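Section 7: When the gripper drops cups (fault 136)

If you skipped straight to this section, I'm guessing your log is full of fault 136 and you're a little annoyed. I was too! I keep the Nuchit hand-held gripper running for the cup-sorting work at Vilier, and I spent most of a November chasing this one fault, so let me walk you through what I do now. You need the gripper, the Clurnus logging software (already installed, see Section 3), the checkerboard mat and a handful of cups.

What the fault means

Fault 136 shows up when the fingers report closed on an object and then the finger gap shrinks again without a release command. In plain words, the software thinks you had a cup and lost it. Sometimes you really did lose it. Sometimes the cup just caved in a bit (paper cups love to do this) and the software panicked. The steps below sort out which one you have.

Before you start

CAUTION: Empty cups only, please. I ran this once with coffee left in the bottom of one and cleaned a connector for the rest of the afternoon.

CAUTION: Unplug the gripper before you touch the finger screws or the pads. The jaws can snap shut when the power comes back, and they pinch hard.

1. Lay the mat flat and smooth out any ripples.

2. Put your cups down on their sides. Mix them up, with mouths pointing different ways. I like a row of paper cups plus something stiffer, like a plastic mug, so I've got one object that won't squash.

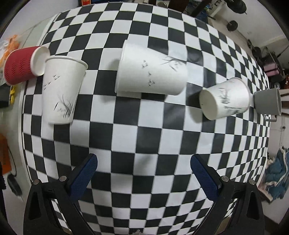 3. Open the Stunix config file and set grip_hold to 20. That's the factory value, but check it anyway. Mine had been changed to 2 at some point and I never did find out when, and with a value that low it throws the fault if you so much as breathe on the trigger.

4. Start a new log. Write down the number it gives you. My worst one was log 3654, and I still go back to it when I want to compare a bad run with a good one.

Running the test

5. Begin with the stiffest thing you put out. Close on it, lift it a hand's width, hold while you count slowly to five, and set it back down. If you get fault 136 here, stop and skip ahead to the pad check. A stiff mug doesn't cave in, so you're almost certainly looking at slipping.

6. Now do the paper cups, one at a time. Go in across the body of the cup, closer to the base than the rim. The rim looks like the strong part, and it is, but the pads only touch it along a thin line and the cup swings around like a gate.

7. Move slower than you want to. Really! Quick approaches smear the video, and then you can't tell from the recording whether the pads were touching or just close.

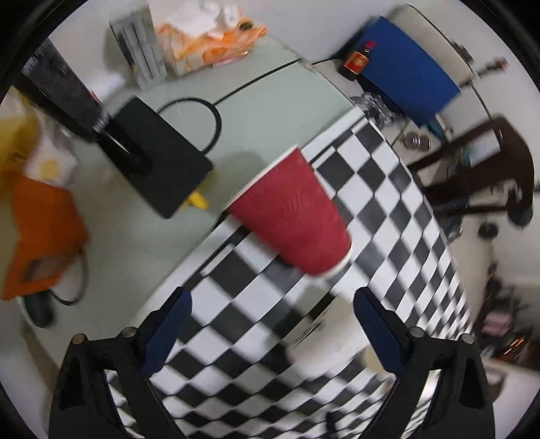
Figure 7-2. Red paper cup on its side on the mat, gripper fingers toward it. Note the blur on the lower squares.

8. Watch the gap reading as you lift. A cup that's caving in gives you a slow slide in the numbers. A slip gives you a sudden drop, and usually a cup rolling off somewhere under a chair.

Note: Sleeved or ribbed cups can fool you. The ridges settle against the pad texture a moment after you close, and the reading dips once and then stays put. One dip and then steady is fine, so leave it alone.

Pad check

9. Power off and unplug (yes, again).

10. Press each blue pad with your thumb and try to slide it sideways. It shouldn't budge. On mine the left one had come loose at the bottom corner, and you couldn't see it at all until I pushed on it.

11. Wipe both pads with a barely damp cloth and let them dry all the way. Lint off the mat is a real pest and it packs down into the texture.

12. Snug up the screws on each finger. Snug is plenty. The housing is plastic and it'll crack if you lean on it.

13. Plug back in, start a fresh log, and repeat from step 5.

If the fault comes back on the mug after all that, swap the pads as a pair using the instructions in Section 9. If it only comes back on paper cups, raise grip_hold one point at a time and run steps 6 to 8 after each change.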